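Progress report to the Verach fund: repair and refit of the Vieira building, upper floor
Period covered: end of May to end of June
Prepared by Heloísa Mendonça, works coordinator

Where we are

The short version is that the floors are ahead, the plaster is behind, and the staircase is where it has always been, which is to say in everybody's way. You asked last time for fewer adjectives and more information. I have done what I can.

Of the work listed in the grant agreement, the lath and plaster in the two front rooms has been taken back to sound material, the joists under the landing have been repaired, and the old cork floor in the corridor has been lifted. The new lime plaster has had its first coat in the east room. The west room has had its first coat twice.

Plaster

Genivaldo Holanda's team started on the west room in the first week of the period, in what the forecast called settled weather. The coat went on well and then dried far too fast along the window wall, where the afternoon sun comes straight in, and by the following morning there was a map of fine cracks from the sill to the cornice. Genivaldo looked at it for a good while and asked if we had considered wallpaper.

It was taken off and done again with damp sheeting hung over the windows. The second attempt has been left alone behind a closed door and a rude notice. He is content with it, or at any rate has stopped sighing when he passes. The extra lime and sand came out of contingency, and labour was shared between us and the contractor after a conversation I would describe as frank.

The second coat is due in both rooms once the first has hardened properly. I have been asked several times if this can be hurried with heaters. It can't, and the person asking has now been shown the window wall in photographs.

Ceilings

We had hoped to keep the original ceiling in the east room. Adalberto Rezende went up with a torch and a stick and came down with a fair amount of it in his hair. Roughly speaking the middle is sound and the edges are held up by paint. He proposes to fix the loose areas back to the laths with screws and washers, fill over them, and renew only the strip along the chimney breast. This is slower than boarding the whole thing, but cheaper on materials, and it keeps the moulded rose, of which the building's owners are very fond and which I have learned not to call a cabbage. 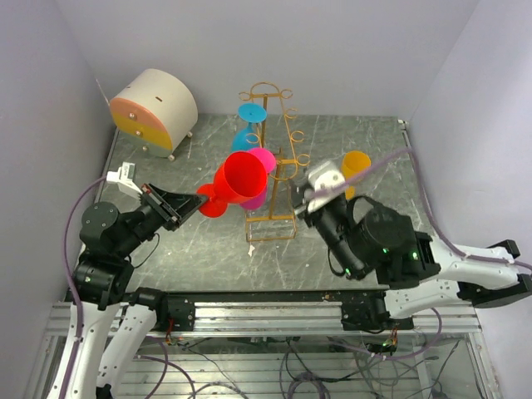 The west ceiling is past saving and will be boarded. The boards were ordered from Konavis and arrived on time, all 49 of them, at the foot of the stairs. Delivery, it emerges, means delivery to the door. They were carried up over 2 days by people who had been told they were coming in to sand skirting.

Floors

Good news belongs somewhere in a report, so I am putting it here. The boards under the cork are pine, wide, and in far better condition than anyone had a right to expect. We had allowed for replacing the whole corridor. Anderson Nogueira has marked 13 boards for replacement and thinks the rest will come up with sanding and patience. The adhesive is the one difficulty. It is black, it has been there for decades, and it clogs a sanding belt in the time it takes to say so. A sample was sent for testing before anyone touched it with a machine and came back clear of asbestos.

He is now scraping by hand with a warmed blade. Progress is steady and the language has been mostly acceptable.

The finish is still to be settled. The agreement says "oil or varnish", a phrase that has kept two meetings going well past six in the evening. Anderson favours oil because it can be patched. The owners favour varnish because they have seen it. Trial patches of both have been laid in the cupboard at the end of the corridor, where they can be argued over without blocking the way to the kettle.

Windows

Nothing to report beyond what was in my last letter. The sash cords have arrived. The joiner has not.

Money

Spending on floors is under budget and will stay there. Plaster is over, by the amount of the second coat that ought to have been the first. Taken together the two very nearly cancel out. I would like your agreement to move the saving on corridor boards across to the plaster line, so that contingency is kept for the staircase, where I expect to need it.

There is one item you will query, so I will get in first. The 200 under "sundries" is dust sheets. We began with borrowed ones. The lenders would now like not to have them back.

Staircase

Lâm Phùng has surveyed the stairs and his drawings are with the building inspector. The lower flight needs new wedges and glue blocks and little else. The upper flight has moved away from the wall, and a previous owner dealt with this by fitting a thicker skirting. Lâm wants to open up the underside before he commits to a method. Until then the upper flight is in use by one person at a time, going slowly and carrying nothing, a rule that was brought in the day after the boards went up.

He has also suggested trying the Giltatness tread fixings on the lower flight. I have asked for a written price, and for someone else's opinion.

Next period

Second coats in both front rooms, weather allowing. East ceiling fixed back and filled; west ceiling boarded and skimmed. Corridor scraped, patched and sanded, with a decision on the finish before the sander is hired and not during. Underside of the upper flight opened up and a method agreed with the inspector.

I need two things from you: a yes or no on moving the floor saving, and the signed copy of the revised schedule, which I believe is still on somebody's desk at your end. The east room will be fit for visitors by the time you next come. Please wear old shoes.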